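Progress report to the Trimska small grants fund
Project: Shared kitchen and tea room, Bolger House
Prepared by Huia Cosgrove
April 1, 2022

Dear Trevor Tindall,

I send you the second progress report for our kitchen. The first report, in November, covered the plumbing and the new floor. In this one I write about the tables, the crockery and the use of the room.

1. Furniture
The old tables were removed and the new ones are in place. They are of light wood, as we agreed with you. We asked the supplier, Netel, to change one table because a leg was not straight, and this was done without extra cost. The chairs are still the old ones. We have cleaned them and put new felt under the legs, but three of them are not good for heavy use and I would like to speak with you about them.

2. Crockery
In the application we planned to buy glass cups. After a talk with the people who use the room, we changed to mugs. The older visitors told us that a glass cup is too hot to hold, and that they prefer a handle with enough space for the fingers. We bought 288 pieces in total, counting mugs, plates and bowls. The mugs are white, with a pale inside, so it is easy to see if tea stains remain after washing. 13 pieces arrived broken and the seller has replaced them all.

Each mug is checked at the table before it goes to the shelf. We look at the rim and at the bottom inside, and we put to one side any mug with a chip or a mark.

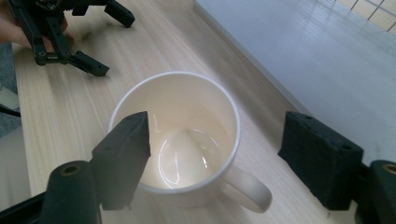 Fig. 1. White ceramic mug on one of the light wooden tables.

3. Use of the room
The room is open four mornings per week. The Trurelport reading group now meets there, and also the parents' breakfast, which before had no fixed place. The breakfast group asked for a second kettle. We have lent them one from the office for the moment.

4. Money
We have spent 2397 pounds in this period, and the receipts are in the attached folder. The crockery was a little cheaper than planned and the tables a little more expensive, so the total stays inside the budget. I ask your permission to move the small rest from the crockery line to the chairs.

5. Next steps
The shelves above the sink must still be fixed, as the wall there is weaker than we thought. The builder will come back with longer screws and a wooden support. When this is finished we will label the shelves and write the washing rules for the wall.

Please tell me if you need more details about any of these points.

With kind regards,
Huia Cosgrove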